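Katdale Data Products
Home > Industry Data > Manufacturing > Emora Plant Margin File

Emora Plant Margin File
Quarterly operating margins, inventories and unfilled orders for midsize manufacturers

Product code: EPM-Q
Frequency: Quarterly
History: First quarter of 2000 to present
Reporting panel: 700 plants
Release lag: 30 days after the end of the reference quarter
Delivery: Secure download or scheduled transfer
Formats: CSV, fixed-width text, spreadsheet workbook
Page last updated: 8/26/24

Overview

The Emora Plant Margin File is a quarterly record of operating results at midsize manufacturing plants. Figures are collected at the level of the individual plant and published as group totals and ratios. Most published profit series are compiled for whole corporations, so the results of a company's plants are combined with those of its warehouses, finance arms and overseas units. The Emora file leaves those units out. A plant enters the panel only if it makes or assembles goods on site and keeps its own operating accounts.

The file is used by lenders that carry equipment loans, by purchasing departments that track supplier health, and by analysts who need a margin series that lines up with orders and stocks from the same respondents. All items in a given quarter come from one form, completed by one plant, for one set of dates.

What the file contains

Each quarterly release includes the following items for every industry group and size class:

Net sales, current dollars
Cost of materials
Production payroll
Other plant operating costs
Operating margin before head office charges
Inventories of materials, end of quarter
Work in process, end of quarter
Finished goods, end of quarter
New orders received
Unfilled orders, end of quarter
Response rate and imputation share for the cell

Net sales, new orders and the three inventory items are also supplied in constant dollars. Margin items are supplied in current dollars only. Users who need a constant-dollar margin can build one from the price index table in the support folder, but should read note 4 in the user guide first. Deflating sales and materials with a single index gives misleading results in quarters when input prices move faster than output prices.

Industry groups and size classes

Groups follow the Emora grouping, which was set up for this product and is based on the main production process at the plant. Forming and stamping, casting, machining, molding, mixing and blending, assembly, and finishing are each shown separately. A crosswalk to standard industry codes is included with every order. The match is not one to one. Plants that mold plastic parts and plants that mold rubber parts are in a single Emora group, while plants that stamp and plants that cast metal parts are in different ones.

Within each group, plants are placed in 3 size classes by average production employment over the previous four quarters. A plant that crosses a class boundary is moved at the start of the next calendar year and stays in the new class until the following review. This prevents plants near a boundary from moving back and forth between cells.

Seasonal adjustment

Sales, orders and inventories are released both unadjusted and seasonally adjusted. Operating margin is adjusted indirectly, by adjusting its components and taking the difference. Direct adjustment of the margin was tested and dropped, as the result did not agree with adjusted sales less adjusted costs in several groups. Factors are re-estimated once a year, in February, and applied to the full history at that time. Between annual updates, projected factors are used.

Trading-day effects are removed from new orders and net sales where they are significant. They are not removed from payroll.

Revisions

Each quarter is published as preliminary and then as revised in the following release. After that, it changes only in the annual update. The file carries a status flag on every value:

P preliminary
R revised
A annual update applied
S suppressed
M more than half of the cell value imputed

Every release is archived in the form in which it was first issued. Subscribers to the Archive option can retrieve any past release and compare it with the current history. This is the recommended source for model testing, where using revised data would overstate how well a rule would have performed at the time.

Confidentiality and suppression

No plant-level records are distributed. A cell is suppressed if it contains too few plants or if one plant accounts for too large a share of the total. A second cell in the same row may be suppressed so that the first cannot be worked out by subtraction. Suppression is most common in the largest size class of the casting group. Suppressed cells are blank in the workbook and filled with periods in the fixed-width file. They should not be read as zero.

Data collection and processing

Forms are sent to respondents on the last working day of the quarter. Returned forms pass through a balance check (costs plus margin must equal sales), a comparison with the prior quarter, and a comparison with the same quarter of the prior year. Forms that fail are sent back with the failed items marked. Collection and editing are carried out for Katdale by Curnidbridge Survey Services under a standing contract. Estimation, adjustment and release are done by Katdale.

Missing items are imputed from the growth rate of responding plants in the same group and size class. Plants that miss two quarters in a row are dropped and replaced from the reserve list. The replacement is linked in over one overlapping quarter to avoid a break in level.

Known limits

The panel does not cover plants opened within the past year. Turning points led by new plants will show up late. Inventories are recorded at book value under whatever method the plant uses, and no correction is made for differences in method. Head office charges, interest and income tax are outside the scope of the file, so the margin should not be compared directly with after-tax profit figures from corporate sources.

There is a break in the work-in-process series for the assembly group, where purchased subassemblies were moved to materials. Values on both sides of the break are given for the overlap quarter. The linking factor is in the user guide.

Options and ordering

EPM-Q Standard. Current release and full history, all groups and size classes. Single site.
EPM-Q Archive. Standard plus all first-issue releases.
EPM-Q Extract. Up to two industry groups, unadjusted data only. No archive access.

Subscriptions run for four releases and start with the next scheduled release after payment clears. The history file is available on the day of order. Academic users may order the Extract at a reduced rate on written request. Redistribution of tables, in print or online, requires a separate license. Short quotations of individual figures are allowed with the credit line "Source: Katdale, Emora Plant Margin File."

File requirements

The CSV file uses comma separators, a period as the decimal mark, and one header row. Quarters are written as year and quarter number with no space. The workbook opens in any current spreadsheet program and contains no macros.

Related products

Poon Materials Price Table: quarterly input prices by production process, matched to Emora groups
Emora Capacity Supplement: annual, same panel, shifts worked and usable capacity
Emora Crosswalk: industry code matching table, included with all EPM-Q orders 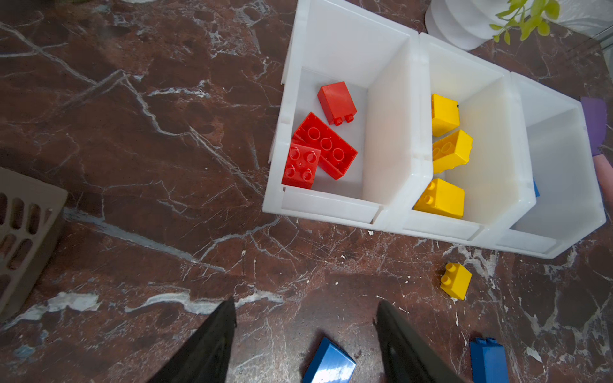 Red and yellow building blocks in separate white plastic bins.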